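Moving our settings out of global state

01/09/2024

Filed under: code, refactoring

A while back I said I would write up how we got rid of the global settings object in Birley. It took longer than planned, and then I put off writing about it. I finally have a free Sunday, so this is the write-up.

Birley is a job scheduler. You give it a list of jobs, it works out what depends on what, and it runs them on whatever workers are free. I started it as a single script, and like most single scripts it had a block of constants at the top. When it grew into several files the constants moved into a file called settings.py. When people wanted to change them without editing the code, settings.py learned to read a config file. By the time anyone thought about it, every module in the project began with the same import line.

It's an easy pattern to fall into and it works fine for years. You need the retry limit, you write settings.RETRY_LIMIT, and there it is. No constructor needs an extra argument.

The first real trouble was in the tests. One test would set settings.RETRY_LIMIT to 1 so that it ran quickly, and forget to put it back. Any test that ran after it in the same process got a retry limit of 1 as well. Most of them didn't care. A few did, and they passed or failed depending on the order they were run in. Yee-man Tse spent most of a week in May on one of these. She bisected back through the history and landed on a commit that only renamed a test file. The rename had changed the alphabetical order, and so the run order, and that was the entire bug.

We patched that one with a fixture that saved the settings before each test and restored them afterward. It helped, but it didn't help with modules that copied a value when they were imported. Something like this was all over the place:

TIMEOUT = settings.TIMEOUT

def fetch(job, timeout=TIMEOUT):
 ...

The default is worked out once, when the function is defined. Change settings.TIMEOUT later and fetch() goes on using the old value. I knew this about Python and had still written it in several places myself.

The second trouble was Prekanham, which is the web front end. Kai-wen Yip wanted to run two schedulers in one process, one for short jobs and one for long jobs, with different limits. With a single global settings object there was no good way to do it. He got something working by swapping the settings in and out around each call, and then asked me, fairly politely, not to merge it.

So the plan was to have one Settings class, build it once at startup, and pass it to whatever needs it. I'll go through what we did in order, including the part I'd do differently.

Step one was to find out how bad it was. I searched for every use of settings. in the project and got 400 of them. That number put me off for a few days. When I sorted them by file, though, a lot were in the same handful of modules, and many were the same value read again and again inside one class. Only 39 different settings were in use. The config file listed 100. The rest had been left behind by features that were gone or had never been finished. I deleted those first, in their own commit, and waited a release to see if anyone complained. One person did, about a log setting that hadn't done anything for a long time.

Step two was the class itself. We used a frozen dataclass, so that nothing can change a setting after it has been built. If you want a different value you make a copy with that field replaced. This felt strict at first and I have not missed the old way.

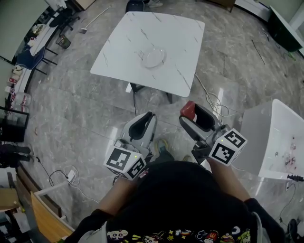 Both grippers, with the marker cubes on.

Step three was passing it around, and this is where we made the mistake. We gave every class a settings argument and handed over the whole object. It was quick to do and it got the import lines out, but it didn't tell you anything. You'd look at a Worker and see that it took settings, and you still had to read the whole class to find out that it wanted a timeout and a temp directory. The tests had to build a full Settings object to try out a class that read two fields from it.

Svend Egilsson pointed this out in review. His view was that we had only moved the global into an argument. I argued with him for a while, mostly because I had already done the work, and then went back and changed it. Small classes now take plain values:

worker = Worker(timeout=settings.timeout, temp_dir=settings.temp_dir)

Only the code at the top, which puts all the pieces together, sees the Settings object. We have one function called build_scheduler() that does this. It's long and dull, and you can read it from top to bottom and see where each value goes. Prekanham calls it twice with two different Settings objects, and that was all Kai-wen needed.

A few classes did need a lot of values. The retry code wanted six. For those we made a smaller dataclass, RetryPolicy, and passed that. I don't have a firm rule for when to group values. If I find myself passing the same four things side by side through two layers, I group them.

Step four was the old import. People have plugins that use it, and I can't fix those for them. We left settings.py in place as a thin module that returns the default values and prints a deprecation warning. It can't be written to any more. Ashton Pearce maintains the Maes plugin and had the most to change on his side – he was done with it in an evening, and most of that was his tests.

I did the conversion one module at a time and kept the main branch working throughout. It came to 15 pull requests. A couple of them were large, but each one touched a single area and could be reverted alone. We did revert one. I had changed the order in which two parts of the logger were built, and the first few lines of output went missing on startup. Without small steps I think that would have taken me a lot longer to find.

Some things I was asked about along the way:

Why not use a dependency injection framework? Chak-lun Choi has used one at work and offered to set it up. I looked at it and decided we were too small for it. build_scheduler() fits on two screens. If it gets to five I'll look again.

Is it slower? I didn't measure any difference. Reading an attribute is cheap either way, and the jobs take far longer than anything the scheduler does.

What about logging? The logger is still global. I thought about passing it in too and left it alone. It's almost never something a test needs to replace, and Python's logging module is built around the idea that you fetch a logger by name. I may be wrong on this one.

What about environment variables? They're read in one place now, in the function that loads the config, and nowhere else. Before, there were four different modules calling os.environ directly, and two of them disagreed on the name of the same variable.

The save-and-restore fixture is gone, and so are the ordering bugs, at least the ones we knew of. Yee-man has turned on random test order in CI to catch any that are left. It has found one so far, in the cache code, to do with a temp file and nothing to do with settings.

Next on the list is Esex, the small command-line tool that shares some of this code. It still has its own settings module, copied from the Birley one years ago and edited by hand ever since. The two files have drifted apart and I haven't compared them yet. If you use Esex and depend on a setting that isn't in the docs, leave a comment with its name so I don't delete it.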